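Cuadernos > Diario > Verano > Entrada del 23/7/26

Hoy he dormido mal y me he levantado antes que el calor. Desde junio vivo en el segundo piso de la calle Gallardo, y todavía no conozco todos los ruidos de la casa. A las cinco pasa el camión de la basura. Después cantan unos pájaros cuyo nombre no sé en español, y tampoco en finés, para decir la verdad.

Por la mañana tuve la clase de conversación. Hablamos de los verbos de cambio: ponerse, volverse, quedarse, hacerse. Yo dije «me he vuelto cansado» y la profesora me corrigió con mucha paciencia. Me he quedado pensando en esto todo el camino a casa, porque en mi lengua tenemos otros problemas, pero este no lo tenemos. Escribí 24 frases en el cuaderno. De dos no estoy seguro.

Al mediodía llegó una carta de mi hermana, una carta de papel. Me cuenta que en el lago el agua está fría todavía y que han pintado la barca. Adjunta una receta de pan de centeno de nuestra abuela, con las medidas escritas por ella: 200 gramos de harina, «sal según la conciencia». He buscado harina de centeno en tres tiendas y la encontré en Tarov, la tienda pequeña detrás de la estación. El dueño me preguntó si yo era alemán. Le dije que no, y me hizo un descuento igualmente.

La masa debe reposar hasta mañana. Mientras tanto he leído un poco y he pensado en la cocina, que quiero renovar cuando tenga dinero. Me gustan los muebles oscuros con la encimera clara, de mármol blanco si es posible.

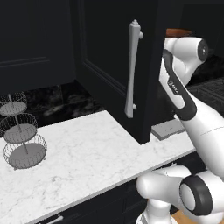 Aarne Turunen

Por la tarde bajé al río. Había poca agua y mucha gente joven sentada en las piedras. Una señora mayor me pidió ayuda para subir la escalera y hablamos un rato de su pueblo, que ahora tiene 2359 habitantes, según ella, y un solo panadero. Entendí casi todo. No entendí la palabra «relente» y la busqué después: es la humedad que se nota en las noches serenas. Me parece una palabra muy útil.

He cenado tomates con aceite. La masa ha crecido un poco bajo el paño. Mañana tengo que encender el horno temprano y contestar a mi hermana.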